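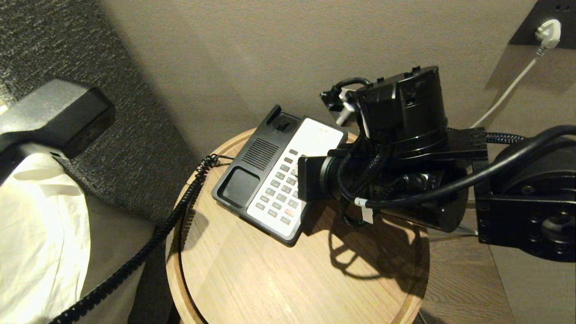
4.2 Gripper comparison on the bedside telephone

The kitchen and desk tasks in Section 4.1 were run on surfaces that had been cleared for the arm. For the telephone task we wanted a surface that is small, low and crowded from the sides. We used a guest room with a bed, a wall socket and a round side table with a raised rim. The table stands against the bed, so the arm can only come in from the open side, and the wall limits how far the elbow can swing at the back.

Two grippers were compared. The Tunton is a black unit with a cylindrical upper housing and a boxy lower section. The Jollell is narrower and longer, and it puts the fingertips further from the wrist joint. Both were mounted on the same Barasa arm, with the same camera and the same Vukgate controller. Only the tool offset and the payload setting were changed between them. We kept the default force limits for both grippers, although the Jollell can be set lower.

The task has two parts. In the first, the gripper has to press a named key on the keypad with the handset off the base. In the second, it has to bring the handset back and set it in the cradle. The parts were scored separately, because a gripper that is good at one need not be good at the other. Between trials the operator put the phone back in one of six start poses, drawn in random order. Several of these set the base at an angle to the arm, as in Figure 4, so that the approach could not be learned as one straight line.

Trials were run in blocks of 15, switching grippers after each block. The last block was one trial short due to a controller fault, and this left 239 trials. Of these, 14 were left out of the scoring after review: the camera stream had dropped frames during the approach and we could not tell what the policy had been given as input. We did not repeat them. Carola Weidemann operated the arm throughout, and Atieno Rugemalira scored the recordings without being told which parameter set was in use. The gripper itself is visible in every recording, so the scoring was not blind in that respect.

Key pressing. The keys on this phone are small and sit close together in columns. Both grippers pressed with one closed fingertip pair, and most misses landed on a neighboring key. The Jollell did better here. Its longer fingers keep the gripper body away from the base, and the camera keeps a clear line to the target key until contact. With the Tunton, the body covers part of the faceplate well before the fingertips arrive. Figure 4 shows the Tunton just above the right part of the phone, where it already overlaps the white faceplate in the camera view. From this point on the policy has to rely on what it saw earlier. When the base had been set down exactly, this was enough. When it shifted under the first press, the second press usually missed as well.

We tried raising the approach height for the Tunton to give the camera a longer look. This helped a little on the left columns and made no clear difference on the right ones – the arm enters from that side, and the body hides those keys at any height we could reach without touching the wall.

Handset return. The order was reversed for this part. The Tunton has wider pads and held the handset without rotation in nearly all of its scored trials. The Jollell often let the handset turn in the grip, so that it met the cradle at a slant and rested on the raised hook. We counted a return as complete only when the handset lay flat and the hook was down, and by this rule many Jollell trials that looked fine in the video were scored as failures.

The cord. We had not planned to study the cord, but it needs a note. It is tightly coiled, leaves the base on the left, and can hang over the table rim and down the side of the bed. In that position it pulls on whatever it is tied to, and the pull changes as the coils catch on the rim and let go. The base is light enough to be dragged by it. A good share of the shifted-base failures in both parts began with a catch of this kind, with either gripper. We left the cord free in all trials. Clamping it would have made the comparison cleaner, but a clamped cord is not what an arm would meet in a bedroom.

Lighting. The room was lit with warm, soft light, and we did not add a lamp. The arm and gripper throw a dark shadow on the tabletop beside the phone. During early tuning the base detector sometimes joined this shadow to the outline of the phone, since both the gripper and the handset cradle contain large dark areas. Retraining the detector on images with the arm in view removed most of these cases. The same detector was then used for both grippers, with no further changes.

Cabling was a practical limit for both units. The lines run outside the arm and loop behind the gripper, and on low approaches they can brush the back of the table or the power cable that comes down from the wall socket. We added a keep-out zone over that area in the Vukgate planner. It costs some reach at the far rim, and for one start pose the planner had to take a longer path around, with a slower approach as the result. Times for that pose are listed separately in Table 3 and are not part of the means.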